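Mavo A3 Portfolio Box - review

I have kept loose prints in portfolio boxes for a long time, first my own darkroom work and later other people's photographs bought at fairs and small auctions. When two of my older boxes started to split at the hinge I bought a Mavo to replace them, and in October I bought a second. What follows is based on using both.

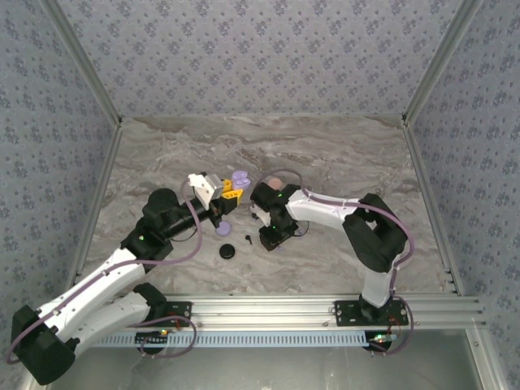
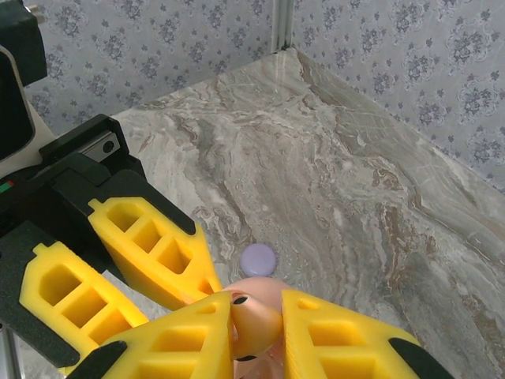

The Mavo is a drop-front box with a rigid lid, covered in black cloth. It comes in three sizes. Mine are the A3, which takes a 30 x 40 cm print only if you trim the mount, so check your mounts before ordering. The next size up would have been safer for me, but it doesn't fit my shelves.

Construction is good for the price. The corners are square and the front flap drops flat, so you can slide a print out without bending it. On the first box the cloth was glued down evenly all the way round. On the second there was a bubble on the underside, as long as my thumb. It hasn't spread and I didn't send it back.

Capacity is given as 31 mounted prints. I got 31 in, but the lid then sat slightly proud and I took five out again. Unmounted, on ordinary fibre paper with a sheet of tissue between each, you can get far more in, though the box becomes heavy and I wouldn't want to carry it far. There is no handle and no clasp, only a ribbon tie on the front edge. The ribbon is thin. I replaced one of mine with cotton tape after a month and should have done the other at the same time.

The lining is a plain off-white paper, described by the maker as acid-free. I can't test that properly. I can say that it has no smell, which the Flonau boxes I had before certainly did - you noticed it every time the lid came off.

The label holder on the spine is the weakest part. It is a small metal frame held by two pins, and the card inside slips down if the box is stored upright. I now write the photographer and the years in pencil on a paper label and stick that to the spine instead.

I should compare it with the Sternmont, as that is the one most people will be considering. The Sternmont is better made. The hinge is reinforced, the lid closes with more resistance and the cloth feels tougher. It also costs nearly twice as much. If you have a few valuable prints, buy one Sternmont. If you have 400 or 500 to house, as I do, the difference adds up quickly and I would go for the Mavo.

I ordered from Ekwueme, who packed the box well, with card at the corners and a second carton outside. Delivery took 5 days for the first and rather longer for the second. They don't stock spare ribbons or label holders, and I haven't found anyone who does.

Good points: square corners, flat drop front, no smell, sensible price.

Bad points: thin ribbon, poor label holder, optimistic capacity, tight for 30 x 40 mounts.

Four out of five. I will be buying more of them, probably two before the spring fairs.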